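# The Gripper That Let Go Early

The fault at Westerberg took 11 nights to find, and it was hiding in a timer. 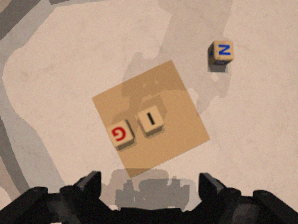
Why would a robot that passes every test in simulation drop parts on a real bench? At Westerberg the simulated fingers opened the instant they were told to, and the real ones took a moment, so the arm was already moving away while they still held on.

Embla Vik runs the manipulation group there. Her team trains arms to sort small objects onto a target, and letter cubes are the standard exercise. The simulated version has a tan mat on a mottled grey and beige surface, wooden cubes with a colored letter on top, and a black two-finger gripper working above them. A policy has to clear 432 runs there before it goes to the hardware.

The one that failed in September had cleared all of them. On the real arm it dragged cubes off the mat, and one run ended with a finger jammed against the table hard enough to crack the mount.

"We blamed the camera first," Vik says. "Then we blamed friction. We spent four nights on friction."

Madhu Rastogi finally put the command log next to the motor log. The release command and the first finger movement were 100 milliseconds apart. In the simulator the gap was zero – someone had switched the delay off to speed up training and left it off.

The jam bothered Vidar Strömberg more than the dropped cubes. He handles safety for the lab, and the force limit should have stopped the arm well before the mount cracked. It had been raised for an earlier job with heavier parts. Both settings now sit in one file, and the arm won't start if that file doesn't match the one used in training.

The policy was retrained with a delay that varies from run to run. It went back on the hardware with the speed cut in half, and Strömberg has kept it there. The cracked mount is still on his desk.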